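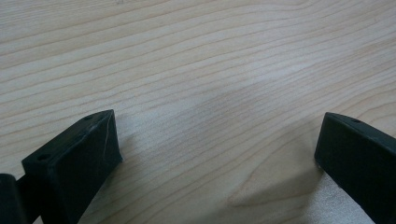 Who Makes the Rules for Robots?

A lot of people will tell you that robots have rules. Some of them will even tell you there are three rules, and that the first one says a robot can't hurt a person. Those rules come from made-up stories. No robot in a factory or a school has them inside it. A robot doesn't know what "hurt" means. It doesn't know what a person is, either, unless someone has worked very hard to help it spot one, and even then it can get it wrong.

So where do the real rules come from?

They come from people, and they are written down in long papers called standards. A standard is a list of things that everyone agrees to do the same way. There are standards for bike helmets and for the plugs on your wall. Robot standards talk about how fast an arm should move when a person is close, how hard it may push, and where the stop button goes. They are pretty dull to read. I think they matter more than the story rules do, but you should still ask questions about them.

Question one: who checked?

Suppose a box says "SAFE ROBOT" in big letters. Anyone with a printer can do that. Niamh Quinlan tests robot grippers in a workshop in Kadholm, and she won't take the box's word for it. When a gripper called the Zinum arrived with a label saying it was gentle on fingers, she put a force meter between its jaws and closed them. A force meter is a bit like a bathroom scale, only for squeezing. She closed the jaws 25 times and wrote down every number, including the ones that looked odd.

"If you only keep the nice numbers, you haven't tested anything," she says.

The label was mostly right. On 2 of those tries the squeeze was harder than the label said. Is that good enough? The company thought so. Niamh sent it back with a note.

Question two: what was it checked for?

A gripper can pass a test for picking up blocks and still be a bad idea for picking up eggs. It can be fine by itself and dangerous once somebody gives it a knife to hold. That is why the good rules look at the whole job: the arm, the tool on the end, the thing being picked up, the table and the people nearby. If somebody says a robot "passed," ask what the test was. You may get a very long answer. You may also get a funny look, and that tells you something too.

Question three: what happens when it goes wrong?

A firm called Wastar once bragged that its robot had done 1,000 pickups without a mistake. That sounds like a lot. But what will it do on the next one, if the power goes off while it is holding something heavy? Does it let go? Does it hang on? Either one could be the wrong choice, depending on what is underneath. Somebody has to decide before the robot is switched on.

Rules for you

If you get to use a robot at school or at a club, these are worth sticking to.

Find the stop button first. Press it once to see that it really stops the robot.

Keep fingers, hair and sleeves away from the jaws. A robot that is standing still may only be waiting for its next command.

Start slow. Fast can come later, if it comes at all.

If something strange happens, tell a grown-up and write it down, even if it was your fault.

And if a grown-up says, "Don't worry, it's perfectly safe," you may politely ask how they know.

Words to know

Gripper: the part of a robot that grabs things.
Standard: a written set of rules that many people agree to follow.
Force: a push or a pull.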